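Notebook, February 22, 2018

Picking up where I left off, which was with the tracker losing its mind every time a hand went past the cable. I have a fix. I'm maybe seventy percent in love with the fix. Let me get it all down before I forget what I changed.

So, the symptom again, for anyone who didn't read the last entry. We record a person doing the cable job with the two hand-held grippers, the marker cubes give us a 6-DoF pose for each hand, and Pikislow turns those poses into a trajectory the arm can replay. When both cubes are in plain view it's lovely. When one cube turns so that the camera sees a single face nearly edge-on, the pose flips. You get the classic planar ambiguity — two solutions with almost the same reprojection error — and the solver happily hops between them. On the plot it looks like the wrist snapped sideways and back in a couple of frames. The arm, being obedient, would try to do that too if the velocity limiter didn't stop it.

Up to now Pikislow dealt with this by taking the lower-error solution per frame and then running a median filter over the result. I wrote that, so I get to be rude about it. A median filter is fine when the bad pose lasts a frame or two. When somebody holds the gripper at a bad angle for half a second while they think about where the plug goes, the bad solution becomes the majority and the filter throws out the good ones!

What I did today:

First I stopped picking a solution per frame. The detector now hands over both candidates with their errors, and a small Viterbi pass picks the path through them. The transition cost is rotation distance plus a bit of translation distance, scaled by the frame gap. It's maybe sixty lines. I'd been putting it off for weeks because I thought it would be slow, and it's nothing next to the corner detection.

Second, any frame where a cube shows two or more faces gets pinned. No ambiguity there, so those frames act as anchors and the path in between has to connect them. This helped more than the Viterbi pass itself, I think, although I changed them in the wrong order to say so for sure. (Yes, I know. One thing at a time. I was excited.)

Third, I gave the path a "missing" state, so that it can decline both candidates if they're both rubbish. That costs a fixed penalty, currently 4, in made-up units. I got to 4 by trying smaller numbers until the plots looked stupid and then backing up. It needs a proper sweep.

I ran it over the long power strip session, the one with 3277 frames after trimming. Old code: 2433 frames with a pose for both hands that passed the smoothness check. New code is clearly better by eye, but I don't want to write a number yet. I found partway through that the smoothness check uses the same rotation distance as my transition cost, so I'm grading my own homework. It needs an independent check, and I'll come back to that further down.

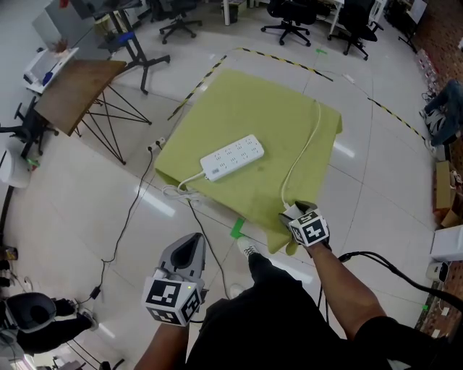
The thing I keep running into with cables is that the hands hardly tell you anything about the state of the job. With a rigid part, if I know where the gripper is and that it's closed, I know where the part is, near enough. With a cable I know where one point on it is. The rest has slumped off somewhere according to its own opinions. So a perfect hand trajectory, replayed perfectly, still misses the socket if the cable left the gripper at a different angle this time.

Which is why Apaza exists, and why I spent the second half of the day in there. Apaza is the piece that looks at the cable in the image and fits a curve to it. Right now it segments by color, skeletonizes the mask, and then tries to order the skeleton pixels into one line from end to end. White cable on a yellow-green cloth is easy for it. The moment the cable runs off the cloth and over white floor tile, the mask leaks all over the place and you get a skeleton like a bird's nest. There's an obvious hack, which is to crop to the cloth, and I've put it in behind a flag called cloth_only. The flag is off by default so that I don't forget it's a hack.

Loops are the other trouble. Where the cable crosses itself, the ordering step reaches a junction and has to choose which branch to follow. It was choosing the branch closest in direction over the last five pixels, and five pixels of a skeleton is mostly stair-stepping. I changed it to fit a line through the last thirty and carry on through the junction with the least bending. Better! A simple coil now comes out as a coil. Two coils lying against each other still come out as a mess, and I doubt any amount of fiddling with the window will sort that out. I'd like to try treating it as a small graph problem, list every traversal that uses each edge once, and score them by total bending. For the number of crossings we see, brute force would be plenty.

Back to the self-grading problem. What I settled on is holding out the anchors. Take the frames where two faces of a cube are visible, so the pose is solid, then pretend we only saw one face and re-solve with whatever candidates that gives. Compare with the real answer. I have 1180 frames in that session where it can be done for the right hand, and that's a decent test set for free. It isn't a perfect stand-in, as the angles where you can see two faces are by definition different from the angles where you can't. But it doesn't share any code with the cost function, and I'll take that.

First pass of that test turned up a bug, of course. The masked-out face was still being used for the corner refinement, so the "one-face" poses were suspiciously wonderful. I was very pleased with myself for the length of one coffee. Fixed in the branch, rerunning overnight.

Some smaller stuff, no particular order:

Jarnley's config loader silently ignores keys it doesn't recognize. I lost most of an hour to "transition_wieght". It now prints a warning for each unknown key, and I'd like it to be a hard error, but there are old config files all over the place with leftover junk in them and I don't want to break anybody's afternoon. If you see warnings, please clean up your file while you're there.

The cube calibration file still has the numbers from November. The cubes have been reprinted and reglued at least once between then and now, and I have a nagging feeling that the offset from cube to fingertip is stale on the left one. There's a constant bias of a few millimeters in the left-hand replays that's been annoying me all week, always in the same direction in the gripper frame. That smells like calibration and nothing to do with the solver. I'll redo the pivot test before touching any more code on that side.

Time stamps: gripper opening and pose are logged on two clocks. Pikislow lines them up at the start of a session and never again. On short sessions, who cares. On a long one the drift is enough that the gripper in replay closes a hair before it gets there, and with a thin cable a hair is the whole cable. Quick patch would be to line them up again at every pause. Proper fix is one clock. I'm writing both down in the hope that somebody shames me into the second one.

Replay on the arm, early in the day, old trajectories, old code, just to have a baseline: it got hold of the cable most of the time and got the plug into a socket hardly ever. The planner (Zuvcombe) did what it was asked. Where it struggled was the stretch where the two hands come close together, as the collision padding on the marker cubes makes each gripper look far fatter than it is. The arm doesn't even carry a cube! I'd copied the hand-held model over, cubes and all. So I took the cubes out of the arm's collision model and the planning time for that stretch dropped from "go and get a snack" to something I didn't bother to time.

I also want a better way of looking at all this. Scrubbing through plots of quaternion components isn't how a person should spend a day. Started on a little viewer that draws both candidate poses as wireframe cubes over the video, the chosen one solid and the rejected one dashed, with the fitted cable curve on top. Ugly as anything and it already paid for itself, because I could see straight away that one stretch I'd blamed on the ambiguity was plain motion blur. No solver is going to help with that. Shorter exposure and more light, maybe. I've left the viewer in tools/ with no documentation. Space bar pauses, comma and period step, q quits, and don't resize the window or it crashes.

For next time:

Check the overnight hold-out run, and if the numbers are sane, sweep the missing penalty.

Pivot test on both grippers, then new calibration file, with the date in the file name this time.

Brute-force crossings in Apaza. Keep the old ordering code around until the new one beats it on the tangled clips.

Ask whether anyone minds if unknown config keys become an error in Jarnley.

Branch is pushed, tests pass except for the one that has always failed on my machine.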